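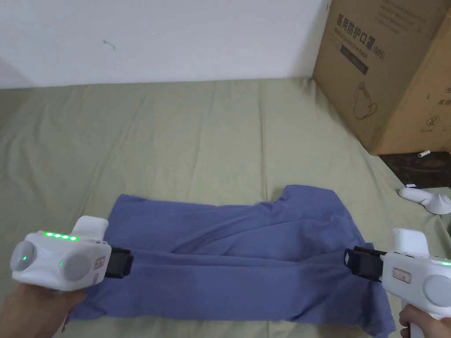
Ilona Antal writes that her water bill went up after the new meters went in, even though she runs the same laundry as before, and wants to know if the building is doing it wrong. Maybe, maybe not. I went through this last year, so a thread on how apartment water billing works and what to check.

First, find out what kind of billing you have. There are two common kinds. In one, the building gets a single bill and splits it by floor area or number of people. In the other, each unit has its own small meter and you pay for what went through it.

Our building used to split by floor area. A single person in a large unit paid more than a family in a small one. People complained about that for years, and when Kovent took over management they put in Imeter units under the kitchen sinks.

So if you have a small apartment and do a lot of washing, your bill probably went up with the change. That can be correct. The old bill was low for you and high for somebody else.

Ask for the last bill under the old method and the first full bill under the new one. Put them next to each other. The first new one is often a partial month, so skip it if the dates look short.

Now look at the lines. Mine has water, sewer, a share of the common areas, and a service fee of $18. The service fee is the same whether you use any water or none. Before March we didn't have it at all. For me that fee was the whole increase.

Sewer is usually figured from the water number. There is no separate sewer meter in the unit. If your water reading is wrong, your sewer charge is wrong too, and you should ask for both to be corrected.

Read the meter yourself. Write down the number at night, don't use any water, and read it again in the morning before you flush or make coffee. It should be the same number. Mine wasn't.

Mine was the toilet. The flapper was worn and it ran a little all night, too quiet to hear with the door shut. The part cost $5 at Urberg and I put it in myself. The overnight number stopped moving.

If you don't want to wait overnight, put food coloring in the tank and leave it alone for a while. Color in the bowl means it leaks.

Tamás Dudás in my building had a different problem. His meter was tagged with the wrong unit number and he was getting the neighbor's usage. Check the serial number on the meter against the one on your bill. If the bill doesn't show one, ask for it in writing.

About laundry, which is what most people blame. It matters less than I expected. Showers and the toilet were most of my use. My washer is an older top loader and it still came in well behind the shower.

You can still save some there. Fill the machine properly. Use the normal cycle for shirts that were worn once. Heavy duty on mine adds an extra rinse, and I had been leaving it on that setting for everything.

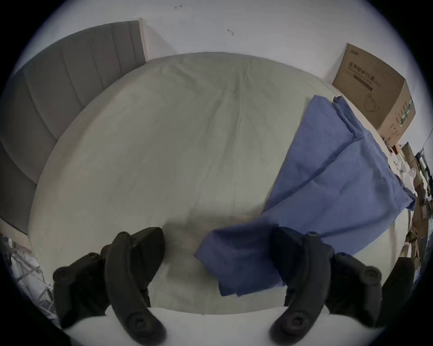 Sheets are where I changed the most. I used to wash a set by itself every week on heavy duty. Now I do a set every 2 weeks and put T-shirts in with it if the colors are close. Shake the fitted sheet out halfway through or the shirts end up balled inside it.

Don't cram it to save a load, though. Clothes that can't move don't rinse, and then you run it again and you've used more water than if you had split it.

If you use a shared machine in the basement, that water is in the common area line and everyone pays part of it. Ask how that share is worked out. Ours is by unit, which I think is fair enough. Jenő Simon thinks it should be by floor area. We have not settled this.

If you've done all of that and the bill still looks wrong, dispute it in writing and keep a copy. Give the meter serial number, your own readings with dates, and the amount you think is right. Kovent took 2 billing cycles to answer mine and then credited the difference.

Pay the undisputed part on time while you wait. A late fee is much harder to get taken off than a bad reading.

Ilona, send me the lines from your bill if you want, with the account number blacked out. I'd start with the service fee.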